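3.2 Where the damp cloth lives

Figure 1. A kitchen counter with a wire dish rack and a cloth.

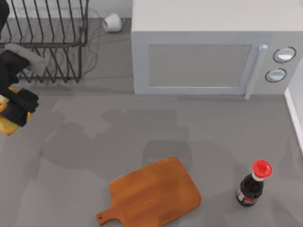 I came to this study through my own bad habits, so let me own up to them early. For years I dried plates with whatever was nearest, and when Oluwaseun Akpan and I started planning the household diaries in February I assumed most people did the same. They don't! Of the 702 diary entries we collected in Ivcombe, a surprising share mention a fixed spot for the tea towel, and people got quite cross describing what happens when somebody moves it. The oven door handle was the favourite, then a hook, then the dish rack itself, with the cloth slung over a corner of the wires much like the grey one in Figure 1. I'd expected the rack to be seen as a stopgap (you're drying up, the phone goes, you drop the cloth on the nearest thing) but our diarists wrote about it as a proper home.

Prajapati's earlier work on shared kitchens splits household cloths into "travelling" and "settled" ones, and I've borrowed those words here because I can't think of better. A settled cloth has a place it goes back to. A travelling cloth turns up on chair backs, over shoulders, once in a car. We coded each entry as one or the other, and Oluwaseun and I disagreed on 40 of them, mostly where the writer had two cloths on the go and didn't say which was which. We talked those through over a long afternoon and dropped the 12 we still couldn't settle.

What I found most interesting was how the rules get passed on. Hardly anyone remembered being told. One woman wrote that she only learned her mother-in-law's system by getting it wrong for a whole Christmas — "she never said a word, she just kept moving it back". Entries like hers made me go back and reread the Tunine interviews, where 15 couples described setting up a first kitchen together, and the same silent correcting is all over them. I come back to this in section 4, along with the question of who does the washing of the cloths, on which the diaries are oddly quiet.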